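README: Plirby, the one-place table set

Hello, and thanks for opening this before opening anything else. I'm Gwilym Pritchard and I look after Plirby, a small picture collection about laying and clearing a table for one person. The whole thing is a plate, a fork, a placemat and a tray. I've tried to write down everything I get asked about it, plus a few things only I seem to care about (mostly to do with trays).

What's in it

There are 4,000 still pictures sorted into 60 folders. A folder is one go at the table, start to finish, and the pictures inside run in the order they were taken. Some folders are a laying, some are a clearing, and a few are a bit of both where I changed my mind halfway and kept the lot. You'll find a notes.txt in each one. It gives the kind of go, who was at the table and anything odd that happened. Please read the notes! Sarla Bhardwaj wrote most of them and they're better than mine.

There are also 300 pictures in a folder called spares. These don't belong to any go. They're duplicates, tests of the lights and a long run where I'd put the placemat down with a crease in it. I keep them because somebody always wants a creased placemat the week after you've binned one.

Why a table for one

I grew up in a house where laying the table was a job you got shouted at for doing wrong, and I still have opinions. Most table pictures I've come across show a big dinner, with glasses and candles and three sorts of knife. Lovely, but it isn't how most of us eat on an ordinary evening. I wanted the small version: something to put your supper on, something to eat it with, and a tray for carrying it all back to the sink.
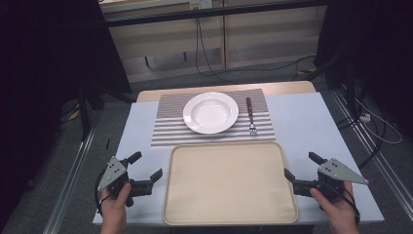 Plate to the left, fork to the right with the tines towards the diner, tray in front.

I know, I know, the fork is pointing the wrong way for a proper place setting. It's on the wrong side for one too, if you were brought up as I was. I did think about making a rule and then decided I'd sooner have the variety. People put forks down any old how, so the set has forks down any old how. If you need the formal arrangement you'll have to pick through the folders, and the notes use the word "formal" when a go was meant to be that way.

The things on the table

Plate. White, round, with a wide flat rim and a dip in the middle. Sarla calls it a bowl and I call it a plate, and we've agreed to disagree. In the notes you'll see both words, and they mean the same piece of crockery. If you're searching, search for both. From low down it really does look more like a bowl, I'll give her that, and from higher up the rim takes over and it's a plate again.

Fork. One fork at a time, always. There's no knife and no spoon anywhere in this version, so don't go looking. I left them out on purpose to keep the first version small, and then spent a month regretting the spoon.

Placemat. Striped, in pale bands and darker ones. I've seen the darker stripe written down as grey, as taupe and as "that brown", and I'm not going to settle it here because it shifts with the light. The stripes were a lucky choice, as it happens, because you can tell at a glance whether the mat is straight on the table. Sarla straightens it without noticing she's doing it.

Tray. Cream to beige, rectangular, rounded corners, a little raised lip all the way round. It reminds me of school dinners every single time. The tray is the largest thing in the set by a long way and it decides where everything else can go.
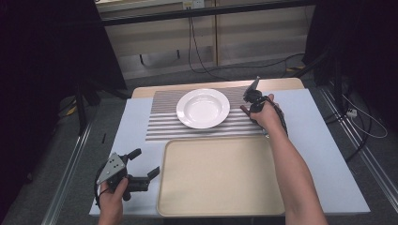 The question of where the tray belongs has taken up far more of my life than it should. If you're clearing, you want it close to you, so that you're bringing things back towards yourself and not reaching over the plate. If you're laying, you want it out of the way as soon as it's unloaded, or you end up setting the place around it. We tried it on the left for a while and kept knocking the mat. We tried it on the far side, which was daft. Close in front is where it mostly ended up, and that's how most of the folders have it, laying or clearing.

I should say that nothing gets eaten in Plirby. I had a request from a chap at Gesitz (they do canteen planning, nice people) for plates with leftovers on. It's a fair thing to want, and I can see why a canteen would want it, but I'd need a different plan for washing up between goes and I haven't got one yet.

How a go works

A laying starts with the things on the tray. Mat first, smoothed out, then the plate on the mat, then the fork beside it. That's the order in my head, anyway. Sarla likes to put the fork down before the plate, and her folders say so in the notes.

A clearing runs the other way. Fork onto the tray, plate onto the tray, mat last. If the fork has ended up a bit under the rim of the plate, you've a choice to make, and I left that choice to whoever was at the table. 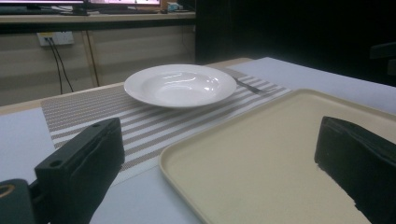 Fork tucked in by the rim, tray over the end of the mat.

That tucked-in fork has its own tag, "tucked", because it turned out to be one of the more popular things to search for. There's a matching tag, "overlap", for when the tray is sitting partly on the placemat. An overlapping tray is a nuisance in real life as well, since the mat comes along for the ride when you slide it. Lift, don't drag, as my mother would have told you from the next room.

Other tags you'll meet: "crease" for the mat, "offcentre" for a plate that isn't in the middle of it, and "wander" for anything that's drifted away from where it was put. I'm a bit generous with "offcentre". Vlachou, the crockery hire firm who kindly read an early draft of this file, told me that in their trade nearly every plate I'd tagged would count as fine, so take it with a pinch of salt.

Things that might trip you up

The plate is shiny. Overhead lights bounce off the inside of it and leave bright streaks, and in some pictures they're strong enough to look like a mark on the glaze. I tried softer light once, in December, and hated how flat everything went. The flat ones are in spares.

White plate, pale table. If you're outlining things by hand, the mat is your friend, because the dark stripes give you an edge to follow. Once the plate is off the mat it gets harder, and I'd go slowly.

The fork handle doesn't look the same from one view to the next. Depending on the angle and the light you might write down brown, dark grey or silver. I stopped recording a colour and the notes now say "fork" and leave it there.

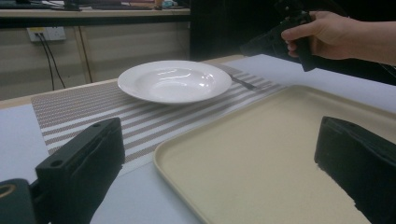
Same table from another angle, with the wooden edge showing at the far left.

Views like that one are worth having if you're interested in the rim of the tray, which nearly vanishes from above. I'd have liked more of them. They're tagged "low", and please don't assume that a folder with one low view has them all the way through, because several don't.

Splits and so on

I haven't divided it into training and testing parts. Everybody wants it cut differently and whatever I did would have been wrong. If you do cut it, cut by folder. Pictures from the same go look very alike and you'll fool yourself if they land on both sides.

Folders 1 to 6 are the early ones, from when I was still working out the tags, so the notes in those are thin. Use them for a first poke about and don't lean on them.

Using it

Use it, share it, change it, put it in your coursework. Say it came from Plirby and keep this file with it. If you make a version with your own crockery I'd love to see it, especially if it's got a spoon. The folder layout is borrowed from Cutance, my earlier set about drying racks, so anything you wrote for that should open this without much fuss.

If you spot a wrong tag, tell me the folder and the picture and I'll fix it in the next version. Sarla handles anything to do with the notes. Complaints about fork placement come to me, and I do read them.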